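Zivitz Grip Planner

Software for wrist-camera grasping, by Ximena Camacho

Version 3 is out as of 02/05/2020, and if you came here just for the download you want the box at the top of the Files tab. Everybody else, pull up a chair, because this page is long and I wrote it the way I'd explain the thing to you across a bench.

What it is

Zivitz is a grasp planner and a close-range perception package that runs on an ordinary desktop PC. It takes the video from a small camera mounted at the wrist, works out where the fingers are, works out what they're near, and hands your arm controller a short list of ways to close on it. You pick one, or you let the top one go through by itself. It doesn't drive the motors. Your controller still does that, with your limits and your e-stop, and I like it that way.

I started writing it for myself. I had an arm, a pair of padded fingers and a planner that came with the arm, and the planner was great as long as everything I wanted to pick up was a cardboard box in the middle of a clean table. My tables have never looked like that! I had cords all over, shiny plastic, gaps between furniture, and a planner that would look at all of it and report zero candidates. So I wrote a little script, and the script grew, and then Deepak Maurya asked for a copy for his own bench and found 45 bugs in the first month (I kept the list). He now writes most of the perception side and I do the planning and the tools.

How it sees

The camera sits at the wrist, so the fingers are always in the picture, and usually right where you'd like to be looking. Most packages ask you to draw a mask over them once and forget about it. That works until you change the pads, or wrap them in something new, or the fingers open wider than they did on the day you drew the mask. Zivitz builds the mask again for every finger opening. You run a calibration sweep, which takes the gripper from fully open to fully closed while the camera watches, and the software stores the outline at each step.

Dark, textured finger coverings are the easy case, by the way. They stay put in the image and they don't throw reflections back. If you're choosing pads and don't have a preference, choose those.

The hard case is glossy plastic in a strong color. A depth sensor up close gets confused by the shine, and the color spills onto whatever is next to it, so a plain edge finder thinks the object is bigger than it is. We handle that in a stage called Wurkamier (Deepak's name for it, and he won't tell me what it means). Wurkamier looks at the hue and the brightness separately. A real rim keeps its edge in both. Color bouncing onto a pale surface next door fades out gradually in one and barely shows up in the other, so it gets dropped from the outline.

How it plans

Once there's an outline, the planner tries pairs of contact points and scores them. The score is made of clearance for each finger, how square the pads would sit on the surface, and how far the wrist would have to turn. You can change the weights in the settings panel, and please do, because my defaults come from my bench and you don't have my bench.

Cords get a class of their own. A cord is thin, it bends, and it's often attached to something you care about, so the planner treats it as a no-go strip with a margin on each side. The margin is 10 millimeters out of the box. If you work in a really crowded spot you can bring it down, but then watch the first few runs with your hand near the stop button.

I do a lot of my testing up close like this, with orange plastic right under the fingers, a white panel behind it and black cables running across the panel. It's a fair workout for the outline stage – a curved lobe on one side, a raised ridge through the middle, a soft shadow along the rim and an orange glow on the beige surface beside it.
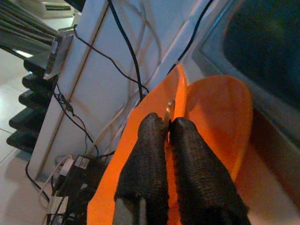 What you get in the package

The planner itself, with the settings panel and a live view that draws the candidates over the camera video. You can click any candidate and see its score broken down, which has saved me more hours than any other feature on this page.

The Wurkamier outline stage, on by default. There's a switch to turn it off if your parts are all matte and you want the speed back.

The calibration sweep, including the little checker that tells you when a stored mask has gone stale. It compares the live finger outline with the stored one at startup and puts up a yellow bar if they disagree.

Ukasau, the recorder. It saves the video, the finger opening, the candidate list and the one that was picked, all on the same clock. Then you can play a run back, change a setting and see which candidate would have come out on top with the new numbers. I can't tell you how much I lean on this. If you write to me with a problem, the first thing I'll ask for is a Ukasau file.

A pile of recordings to practice on. There are 2,473 short runs in the set, with outlines checked by hand (mine and Deepak's hands, over one very long August). You can run the whole planner against them without owning an arm at all, and I know a few people who bought the package just for that.

What you need

A desktop or laptop running Linux, with a graphics card that has 4 gigabytes of memory or more. It'll run without the card but the live view gets choppy.

A two-finger gripper that can report its opening. If yours can only say open or closed, the mask will be wrong for everything in between, and I'd rather you saved your money.

A color camera on the wrist that can see both fingertips. Depth is welcome and not required. Fixed focus is better than autofocus, which loves to hunt when the fingers move.

An arm controller that accepts a target pose over the network. There are ready-made connectors in the package and a plain text protocol for everything else. Deepak wrote a connector for his controller in an afternoon, but he's quick, so allow yourself a weekend.

Setting it up

Install the package, plug in the camera and open the live view. Get the focus sharp at the fingertips before you do anything else. Run the calibration sweep with nothing between the fingers and a plain, light background behind them. Then tell the software where the camera sits relative to the wrist. There's a wizard for that with a printed target, and it wants you to move the arm through a dozen or so poses. Don't rush the poses, and tilt the wrist more than feels natural.

After that, switch on dry run mode. The planner will show you what it would do and send nothing to the arm. I leave mine in dry run for a whole session whenever I've changed pads or moved the camera, and I've been at this for years.

Where it falls down

Clear things. If it's see-through, the outline stage mostly sees what's behind it, and the candidates will be junk. Small thin tips and pins held between the pads are tough too, particularly ones that catch the light, and they can flicker in and out of the finger mask. There's a held item setting that adds whatever is between the pads to the mask and keeps it there until you release. It helps a lot but it isn't perfect.

Big objects that run off the side of the view are another one. The planner only scores contact points it can see, so it'll happily pick a ridge or a rim in the middle of the view and know nothing about where the weight is. You can give it a lift limit, and in version 3 you can also ask it to back the camera off for a wider look before it commits. I'd turn that on. It adds a moment to every pick and I stopped noticing it after a day.

And dark screens and windows near the work can mirror the gripper back at the camera. Draw an ignore zone over them. It's under View, then Zones, and it takes ten seconds.

New in version 3

The ridge finder is rewritten. The old one would follow a raised edge until it met a pale background and then wander off along a shadow. The new one stops where it should nearly every time on my recordings.

Cord margins can be set per zone now, instead of one number for the whole workspace. This was the most requested thing by far.

Ukasau files are smaller, and the player has a step-back key. Old files still open.

The settings panel remembers its size. Small thing, made me very happy.

Price and licenses

A single-seat license is $248, paid once, and it covers every 3.x release. A classroom license covers one room and however many machines you can fit in it; write to me and we'll sort out a price. There's a trial that does everything except talk to an arm, so you can check it against your own video before you spend anything. If you bought version 2 after last August, version 3 is free and your old key works.

Help

There's a manual in the package and a users' list called Liepiņa, where Deepak and I both answer. He's better on cameras and outlines, I'm better on weights and connectors, and the other folks on there are better than both of us on grippers. Attach your Ukasau file, tell us which pads you've got on, and say whether the yellow bar was showing. Bug reports about the wizard's printed target go to me – the version in the 3.0 manual prints slightly small on letter paper, and a corrected sheet is in the Files tab.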